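Blocks on a White Table: what I did with my summer project

I should start by saying that this was meant to be a project about packaging. Then Shigeru Tsuchiya, my supervisor, handed me a bag of plain wooden cubes in August and said "make these easy to tell apart", and that was me sorted for 6 weeks.

The cubes needed to be cheap, quick to make and readable from any side. I went for painted tops first — red and green, the two tins I already had — and left the wood showing on the sides where I could. I quite like the bare grain, and it saves on paint!
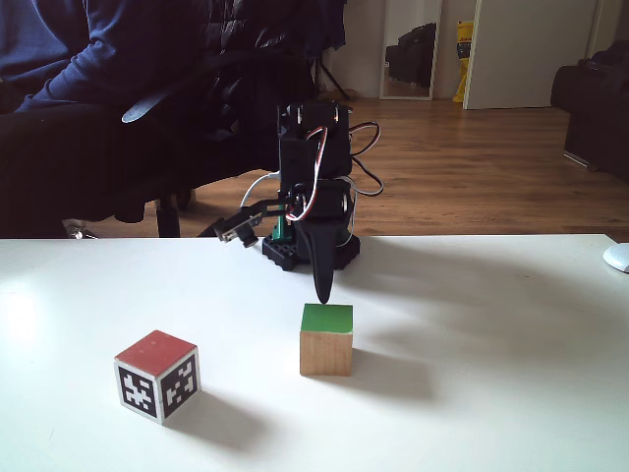

Birneck College — Department of Product Design — Student Projects

The square black-and-white markers came later. I printed them on ordinary paper, trimmed them with a craft knife and glued them to the sides. My first lot went on with too much glue and bubbled horribly, so I peeled them off, sanded the faces and had another go. Eduardo Cunha (same year as me, much steadier hands) showed me how to leave a white border when trimming, and the next batch looked so much better.

Paint was the bigger headache. I tried a matt emulsion from Datwood and a glossier one, and the glossy one picked up every bit of light from the window. Matt won, though it does scuff on the corners. Two thin coats with a foam roller, 4 hours between them, and don't be tempted to touch it in the meantime (I was, and you can still find my thumbprint on one of the spares).

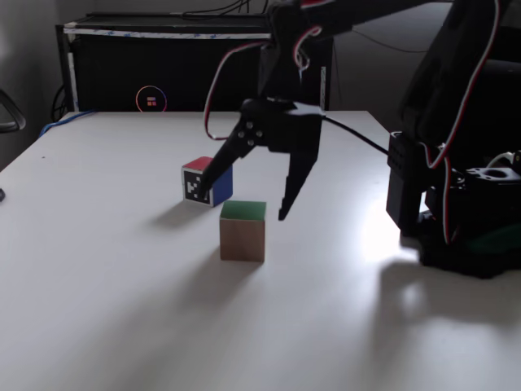
I also spent far too long on the table. The old one in the workshop was a dark, blotchy thing and the green got lost on it, so we swapped it for a white top and the colours suddenly jumped out. Shadows show up more on white, mind you, and I moved the lamp so many times that I ended up putting tape on the floor for its feet.

If I did it again I'd seal the paper before gluing, and I'd paint the tops before doing anything to the sides. Doing it the other way round meant a lot of masking tape. I'd like to try a yellow as well, and maybe a smaller size of cube if the Brosham saw is free next term.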